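Masking tape

Masking tape is a pressure-sensitive tape made of thin paper and an adhesive that can be removed without much force. It is used in painting, floor marking, stage work and general layout. Painter's tape, often blue, is a variety with a weaker adhesive that may stay in place for several days.

Composition

The backing is usually crepe paper, which has fine wrinkles that let it stretch around curves. The adhesive is made from natural rubber or acrylic. Rubber adhesives grip quickly but age in sunlight, while acrylic adhesives hold up better outdoors. A release coating on the back of the paper allows the roll to unwind.

Use in layout

Tape is widely used to mark lines on surfaces that should not be painted or cut. Theater crews mark the position of furniture on rehearsal floors, and schools lay out temporary courts in gymnasiums. In her handbook on rehearsal practice, the stage manager Mabli Bevan advises that long lines be laid from a stretched string and pressed down from the center outward. Grids are commonly built from the two longest lines, with the remaining strips measured from them.

Removal

Tape is best pulled back slowly at a low angle. Residue left by rubber adhesives can usually be softened with mineral spirits. Heat above 60 °C may cause some adhesives to transfer to the surface.
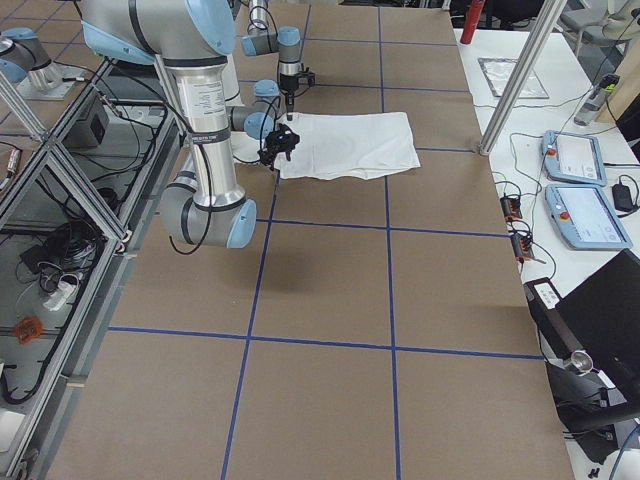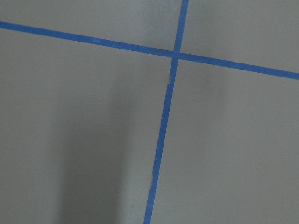
Blue tape used to divide a flat surface

See also: Duct tape, Gaffer tape, Chalk line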